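Careers and Postings | Interviews | Supply and Logistics

Search this site Enter keyword Go

Marianna Kwiatkowski on moving from stores to contracts

June 10, 2023

Marianna Kwiatkowski spent five years running a supply section before she applied to transfer into contract management. She now looks after catering and cleaning contracts at Julier barracks, and she sits on the panel that interviews other applicants from the ranks.

She says the transfer was slower than she had been told to expect. "I put the form in and heard nothing for weeks. I assumed I'd been turned down. My line manager rang the branch and found it was waiting for a signature from my old unit, who had moved offices. Ring up early. I wish I had."

The branch received 254 applications in the last round and had 50 places to fill. Kwiatkowski says many of the forms she read were weak in the same spot. Applicants listed every course they had attended and left the section on judgement almost blank.

"People write that they managed a budget. I want to know what went wrong with it and what they did on the Monday after. One sergeant wrote half a page on a fuel order that was short, who he told and what he'd do differently. He got an interview on that half page."

Her first post after training was on the Todik contract, which covers kitchen equipment and crockery for three messes. She calls it a good place to learn. The sums are small enough that a mistake can be put right, and the users will tell you the same day if something is wrong. 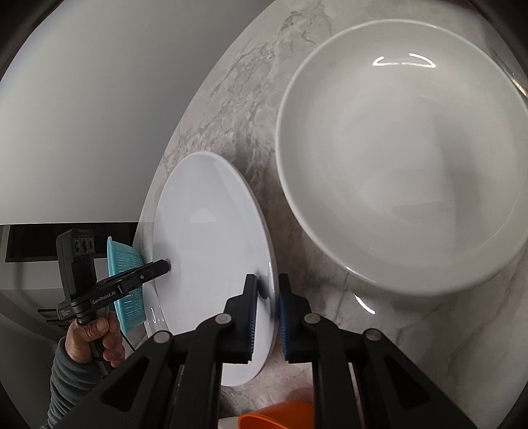 Most of the job is reading, Kwiatkowski says, and new officers underestimate how long it takes to learn a specification properly. Her own first one ran to two pages and she had to rewrite it twice. It was for serving dishes. "I'd put 'large, round, white' and thought I was done. You could say that of the dish on the marble-patterned table there, and it still doesn't tell a supplier how high the rim should be or whether it will stack. They'll price the cheapest thing that fits your words, and they're entitled to."

The supplier in that case, Cuver, sent back a list of questions. She kept it and now gives a copy to everyone who joins her team.

Asked about the training itself, she is positive about the classroom weeks and less so about the distance learning. The modules on contract law were written for people already in post, and she had to ask a colleague at the Abella depot to talk her through them by phone. The branch has since moved two of them to the end of the course.

She would not advise anyone to transfer simply to get away from a posting they dislike. "You'll still have a chain of command and you'll still have late nights, mostly in the last month of the financial year. If you like finding out why a thing costs what it costs, apply."

The next round opens later in June. Applicants need a current appraisal and their commanding officer's support before the form can be submitted. Kwiatkowski says she is happy to speak to anyone who is unsure, and the branch office can pass on her number.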